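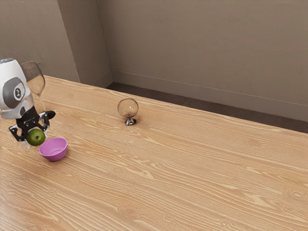
A round green fruit above a light wooden tabletop.

Ullura Community Tourism
Progress report to the Barbieri Fund, covering the period since our February update

Dear friends at the Fund,

Thank you for your patience while we pulled this together. The rains came early, the road to Grurno was out for a good part of the season, and the laptop with most of our booking records on it spent longer at the repair shop than any of us would have liked. I have tried to put everything you asked for in here, and a few things you didn't ask for but which I think you will enjoy.

Visitors

We hosted 283 overnight guests in the valley this period, against 121 in the one before. Most of the growth came from the walking route between Grurno and the upper villages, which we opened with your first payment. People stay longer than we planned for! Our original idea was two nights, one at each end, and we now find that guests ask for a third so they can sit still for a day, and the host families have been very good about making room.

Day visitors are harder to report on. The market stall hands out leaflets but doesn't keep a tally, and I would sooner leave the line blank than guess at it.

Host homes

There are now nine host homes taking guests, up from five. The four new ones all went through the same preparation as the first group: bedding, water filters, a simple price sheet on the wall, and two days of practice with the original hosts, who turned out to be far stricter teachers than we are. One home in the upper villages has asked to pause until the new baby is a little older, and we have of course said yes. It stays in the count because the room is finished and the family wants to come back to it.

Payment to hosts still goes out every Wednesday, in person, with a signed slip. We looked at moving to mobile payments, and three of the families would like it, but the signal above the river is poor and the older hosts prefer to have the money in hand. We will try it with those three first and let you know how it goes.

Guides and stories

Barış Tatlı joined us to run the guide training and has been a real gift to the program. The trainees walk the full route with him, then walk it again leading, and afterwards everyone sits down and talks it over, sometimes well into the evening. He has been gently steering them away from reciting dates and toward telling what they know themselves - whose grandfather planted the walnut trees, where the old mule track went, why the upper chapel has its door on the wrong side.

Those talks gave us the idea of recording the stories properly. We have started with the older residents of Grurno, in their own language, with a short written summary in English. The recordings belong to the families, and they decide what goes on the website. Two asked us to keep theirs private and we have.

The craft room

I wish I had better news here. The Arnura weavers were supposed to move into the old schoolhouse before the rains, and the roof wasn't ready. The first builder left for other work, the second wanted a price we couldn't meet, and we are now with a third who comes well recommended and has begun on the north side. In the meantime the weavers are working from home and selling through the host families, so guests do still meet them, only not all in one place as we had pictured it.

We have not drawn on the furniture line of the budget and don't intend to until the roof is closed. If it runs past the end of the grant year, I would like to ask whether that amount can be carried over. I will write separately about this so it doesn't get lost.

Money

The spending table is attached as a separate sheet. Transport went over, almost all of it from the weeks when the Grurno road was closed and supplies had to go the long way around. Printing came in under, which covers part of the difference. Everything else is close to plan.

What comes next

Before the next report we hope to finish the schoolhouse roof, put up signs on the middle stretch of the route (where people do still get lost, mostly cheerfully), and publish the first stories with the families' blessing. Barış would also like to start a second group of guides, and I'm inclined to let him.

If any of you can get away, please come and walk it with us. The offer of a bed is a standing one.

With warm thanks from all of us at Ullura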